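Classroom Resources > Tidying and Storage > Shared Tables

How to Pack Pencil Cases and Clear a Shared Activity Table

By Carol Pearce, Ikonden Learning Resources
Updated March

This guide is for staff and parents who look after a table used for both drawing and pretend play. It covers the packing of soft zipped pencil cases and the arrangement of toy kitchen items alongside them. The method was drawn up for the Bustamante rooms, where 48 children share the same supplies, and it can be used without change at home.

Before you begin

Agree where each kind of item is to be kept. Writing tools go in the pencil case; toy crockery goes at the far side of the table; wipes remain within an adult's reach. The middle of the table should be left for whatever is being sorted at the time.

Step 1. Open the case fully

Draw the zip back to its end before anything is put in or taken out. A half-open case catches on pen clips, and the lining is easily marked by an uncapped nib. Cases with a dark lining should be checked by hand, as small items are hard to see against it.

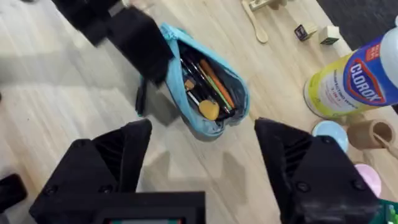 Pencils and pens should lie lengthways, all in the same direction. Brushes may share the case with them, provided that the bristles are clean and point away from the pencil tips. Sponges should be put in last and only when they are fully dry -- a damp sponge will mark the fabric and soften the wood of the pencils. Where a case has a strap, leave it outside the opening so that it does not catch in the zip.

Step 2. Place the case in the middle of the table

Lay the case flat, with the opening towards the person who is packing. Younger children find it easier to fill a case that is not being held, and a soft case will keep its shape better when it rests on a firm surface. Move cups and dishes back far enough for both hands to work freely.
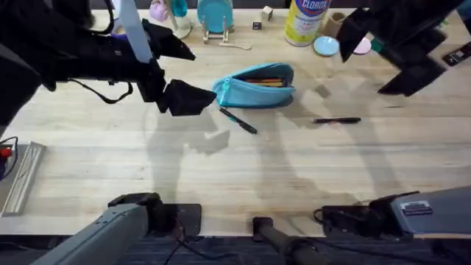 The teal pencil case, unzipped, near the centre of the table.

Step 3. Arrange the toy kitchen

Plates should be stood upright in a rack wherever one is available. Children can then take one without disturbing the rest, and a missing plate is noticed sooner. Bowls and cups stand beside the rack. Spoons may lie in front of it, or be kept in a cup if the table is crowded.

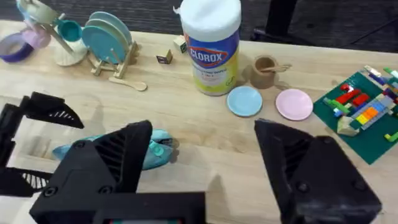

Wipes may be kept on the table during a session but should be closed after each use. Building boards take up a good deal of room and are best moved to one end before drawing begins. Staff who follow the Vundow tray system may give the board a tray of its own; the Cukby shelf labels will also serve, and sheet 131 has the correct size for these.

Wipe wooden surfaces along the grain with a cloth that has been well wrung out. Allow the table to dry before paper is put down.

Step 4. Return the remaining pens

Look on both sides of the case and underneath it. Pens slide beneath soft fabric without being felt, and they are often left behind when the case is lifted. Check that each cap is firmly in place. Pick up one pen at a time, lay it in the case beside the others, and close the zip slowly with the free hand held flat on the fabric. 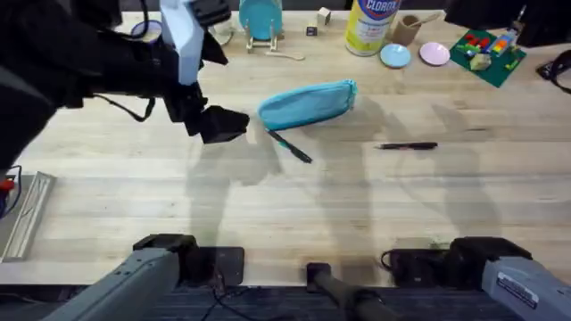 Two black pens beside the light blue case: one partly under its left end, the other to the right.

Step 5. Final check

Walk once round the table and look at the floor beneath it. Any item without a clear place should be put in the room's spare box and dealt with at the end of the week. Pens that no longer write should be removed at this point -- they should not go back into the case.

Replacement cases may be ordered on form 152. Please allow two weeks for delivery.

Contact: Ikonden Learning Resources, Room Supplies, extension 347 | © Ikonden Learning Resources | Back to top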